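The robots on the returns bench

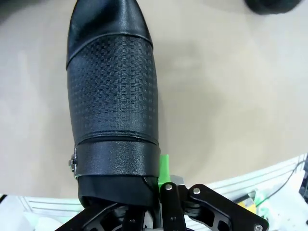

I've worked returns at Prenham for long enough that I can pick a worn-once-to-a-wedding shoe from the other side of the aisle. We get everything back: runners, school shoes, slippers, gumboots, and from April onward boots, boots, boots. The job used to be that you opened the parcel, pulled the thing out, had a proper look and a proper feel, and decided whether it went back on the shelf, off to the seconds shop or into the sad bin. Now there's an arm on the bench that does the picking up. It takes a black boot by the ankle strap, with the green pad of its finger pressed up against the side, and that happens to be more or less where I'd grab it too. Shaft for leverage, keep your mitts off the shiny toe. I was a bit put out by that, to be fair. It took me a whole winter to stop leaving thumbprints on glossy toe caps.

A few people have asked me what it's like (mostly at barbecues, mostly with a worried face), so I thought I'd write it down properly.

We have two arms so far, on benches three and four. The company that set them up is called Ruvow, and they sent us Emilian Ghiță for the first month, who was lovely and ate lunch with us every day and did not once say the word "journey". Our own manager said it plenty. Emilian's line was that the arm would do the lifting and turning and we'd do the judging, and so far that's held. The boot gets picked up, turned over, put down. I look at it on a screen and in real life, and I press a button for the grade.

The good bits first. My wrists! I'd had a dodgy right wrist for years and I'd stopped mentioning it because everyone on the bench has a dodgy something. A good heavy boot doesn't weigh much once. On a big day before the arms came in we put 2383 items through the shed, and by the drive home I was changing gears like someone's nan. I don't strap it any more. Rodica Sudden-Death Sandu (she runs the footy tipping, long story) reckons she's sleeping better as well, and she was dead against the whole business when it was announced.

The not so good bits. It's slow on anything floppy. Slouchy suede, ballet flats, those knitted runners that collapse like a wet sock — it'll have a go, put the thing down, have another go, and you sit there with your hands in your lap feeling rude for not helping. You're not allowed to reach in while it's moving, and fair enough. But I've spent my whole working life reaching in.

And I miss the feel of things. You learn a lot from a shoe by holding it. Textured leather is the worst for this, because a scuff can hide in the pattern and your thumb will find it well before your eye does. The little squares go flat where they've been rubbed. On a screen it all just looks like pattern. I raised that at the Wednesday catch-up and Mechthild Hofstetter, our supervisor, asked how many I thought we were missing. I said I had no idea, that's the problem with missing them. So she got us to hand-check 126 pairs that had already been passed, and we pulled 22 back out. Now anything embossed or quilted comes past a human thumb before it's shelved. I'm quite chuffed about that. It's on the laminated sheet and everything.

What's changed most is the talk. With four of us shoulder to shoulder you'd yak all day, and now Shanti Kashyap is up the far end looking after exceptions, with a headset on, and I'm by myself between two benches. We've started having smoko at the same time on purpose, which we never had to organise before. I told Mechthild the roster should allow for it and she's written it in till the end of February, then we'll see.

Jobs, because that's what the worried faces at barbecues really want to know. No one's been let go. Two people left over spring and weren't replaced, and I can do that sum as well as anyone. They've said there'll be two more arms next year. They've also said there'll be training, and I've put my hand up for it, mainly so I can be the one who tells it about suede.

Anyway, bench four is getting a new chair this week and I've called dibs.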